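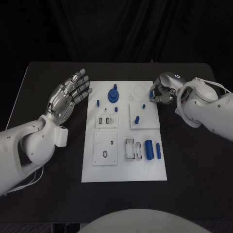 Draw the circles first

I have a soft spot for any job that starts with a plain white board and a pencil. Before a single part goes down, somebody draws where it will sit: a big circle, a smaller one tucked beside it, faint enough that you have to lean in. I love those lines! They're my favourite part of any assembly kit, and I think far too many kits leave them out.

Most of what I bought for the shed last year came with a folded sheet of instructions in grey type. You read step four, look at the parts, look back at step four, and by then the peg has rolled under the bench. A full-size outline on the board does away with all that. The part goes where the outline is, and your eyes never leave the work.

Tsutomu Yagi, who taught me to build gear trains when I was already old enough to know better, drew everything at full size. He had a tin of 2H pencils and a compass from Havden that he wouldn't lend to anyone (I asked twice). He'd set down one wheel, mark the next, then sit back and have a look before he touched another thing. I used to find it maddening. Now I do it myself, with a cup of tea going cold at my elbow.

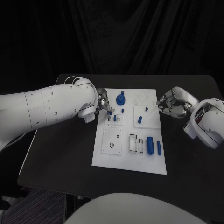 Colour matters too, and I'll happily argue this one with anybody. Small parts should be bright. Blue on white is hard to beat, and on a black bench the whole board stands out like a page. My old Tralport kit had 36 pegs in a lovely brushed grey and I've still got only 34 of them. The other two are in the carpet somewhere, probably for good.

Shota Furukawa disagrees with me on the drawing. He reckons outlines make people lazy, and that a learner who has to work out the spacing will remember it longer. There's something in that. He ran a beginners' evening at Clinuvar in October with no marks on the boards at all, and a few people did beautifully. But I sat beside a bloke who spent the first hour wondering which end of a pulley was up, and I don't think he learnt much about spacing. Give him the circles the first time and rub them out the second. I'd be glad to see that tried.

So if you're putting a kit together for a kid, or a neighbour, or yourself, spend ten minutes with a compass before you open the bag of parts. Use a soft hand so it'll rub out. And buy the blue pegs.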